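Textile Surface Design, Handout 9
Repeat, ground and coverage in printed cloth
Course tutor: Jaqueline Quezada

Read before the Ledon practical. Bring a steel rule, tracing paper and a soft pencil. Handout 2 covered fibres and weaves and is assumed here.

Terms

Repeat: the smallest area of a design which, copied at regular intervals, fills the cloth. It is stated as a height (along the warp) and a width (along the weft). Some mills quote the width first. Check before ordering screens.

Motif: a single figure within the repeat. A repeat may contain one motif or many.

Ground: the area between motifs. It may be left undyed, dyed before printing, or printed with everything else.

Coverage: the share of the cloth surface taken up by motifs. A spaced design has low coverage and a packed design has high coverage. The figure is often estimated by eye and should then be recorded as an estimate.

Scale: the size of the motif relative to the article made from the cloth. Scale has no meaning until the article is known. A flower that is small on a curtain may be large on a collar.

Layout

In a block repeat each unit sits directly beside and above the next. It is the easiest to draw and to match at seams. Its fault is that the eye picks up horizontal and vertical lines, especially where one motif is heavier than its neighbours.

In a half-drop, each column is moved down by half the repeat height. The heavy motifs then fall on a diagonal. Most dress prints use it. The seam allowance has to take account of the shift, and the cutter will need more cloth when panels are to match.

In a brick repeat, each row is moved sideways by half the repeat width. It suits designs with a strong upright motif, and is more common in furnishing cloths than in dress cloths.

A tossed layout places motifs at many angles with no fixed top or bottom. The cloth can be cut in either direction, so it wastes less. The repeat is still there and can be found with tracing paper. Mark two or three odd details on the tracing, slide it along the warp until they line up, and measure the distance moved.

A one-way layout has a clear top. All pattern pieces must lie in the same direction. Students regularly forget this when costing, and the estimate comes out too low.

Repeat height and machine

On a rotary screen machine the repeat height is set by the circumference of the screen. The design must fit that circumference a whole number of times. A design drawn with no machine in mind will usually have to be stretched, trimmed or given extra motifs, and each of these alters the spacing.

On flat screens the limit is the screen frame, and the join falls between one impression and the next. A visible join shows as a line where colours overlap, or as a narrow gap. Designers hide it by running the edge of the repeat around the outside of motifs so that no figure is divided. The edge is then irregular, and must be the same irregular line at top and bottom.

Digital printing has no screen and sets no mechanical limit on the repeat height. Buyers still ask for a stated repeat, for seam matching and for re-ordering. The Sindano exercise uses a height of 324 mm. Keep to it for the paper work even if you intend to print digitally.

Registration

Each colour in a screen-printed design has its own screen. If one is out of position, the colour lands beside its place. Two remedies are built into the drawing.

Trapping lets neighbouring colours overlap slightly. The overlap produces a third, darker colour along the edge, so the lighter colour should normally extend under the darker.

A keyline is a dark outline printed last. It covers small errors along every edge it crosses. Its cost is one more screen and a drawn look that does not suit every design. The early Fallahi furnishing cloths in the reference drawers rely on it throughout, and are worth examining with a glass.

Where neither is used, misregistration shows as slivers of ground between colours that were meant to touch. Look for it at leaf stalks and at flower centres first.

Grounds

A white or pale ground is the cloth itself, left unprinted. The motifs carry all the colour. Faults in the cloth remain visible, and so does any marking off, where wet colour has touched a clean area.

A dyed ground with discharge printing is made by colouring the whole cloth and then removing the dye where motifs are to appear. A second dye that resists the discharging agent may be put down in the same step. The back of the cloth is close to the face in depth of ground colour, which is one way to recognise the method. It is a clue only, as penetration varies with the weight of the cloth.

A blotch ground is printed around the motifs. The back is usually paler than the face. Large blotches are hard to print evenly, and may show streaks or a change in depth from one side to the other. A blotch also stiffens the handle if pigment is used, and students should note the handle as well as the appearance.

Pale motifs cannot simply be printed with dye over a dark ground. Dyes are transparent and the ground will dominate. The choice is between discharge, a blotch with the pale areas left open, or opaque pigment.

Recording a sample

The Mirkis collection holds 983 swatches, of which more than 324 have no recorded repeat. Each student will complete a card for one of these. Enter the layout type, the height and width of the repeat, the number of colours including ground, the coverage, and the probable method. Where the swatch is smaller than one repeat, write "incomplete" and give the dimension that can be measured. Do not guess the other.

Cards are written in pencil. Note which face is being described. If face and back cannot be told apart, say so on the card.

Made-up articles

Cloth is designed flat and used otherwise. Two prints lying together are a useful test of how far a design survives handling.

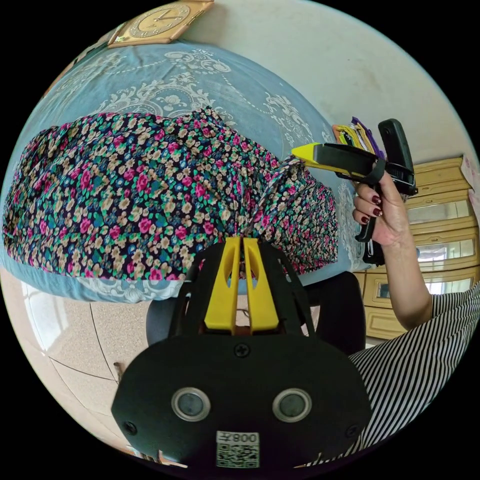
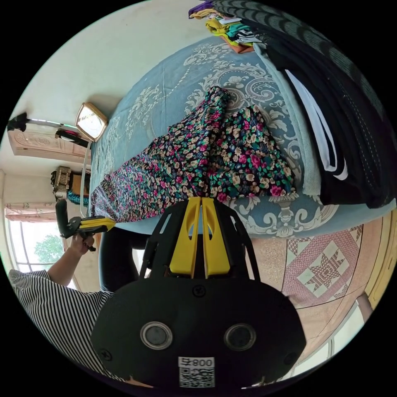 Folding breaks up the repeat and brings together motifs that were drawn far apart. A layout with large, well-separated figures suffers most, as a fold may remove a figure altogether and leave a stretch of plain ground. Dense designs of small motifs lose less. The bunched dress-type print in the first view has a dark navy ground packed with small flowers in pink, magenta, beige, teal-green and blue, and it keeps much the same character in the gathers as it would flat. The light blue sheet under it depends on larger units, with white scrolls and rosette medallions, and these read most clearly where nothing is lying over them. For the written exercise, state which of the two you would find easier to measure from a small cutting, and give the reason in terms of repeat size.

Gathers also change the apparent coverage. Ground tends to sink into the folds and motifs on the ridges catch the light, so a spaced print can look fuller when made up. Pin your own sample into gathers before deciding that more motifs are needed.

Work to hand in

One completed swatch card.
One half-drop repeat on paper, 324 mm high, in no more than 9 colours including ground.
A tracing showing the irregular edge of the repeat, with top and bottom marked.
A short note on how the design would be printed and where trapping would be used.

The practical room is closed on Sunday. Paper samples left to dry on the racks should be labelled on the back with name and group.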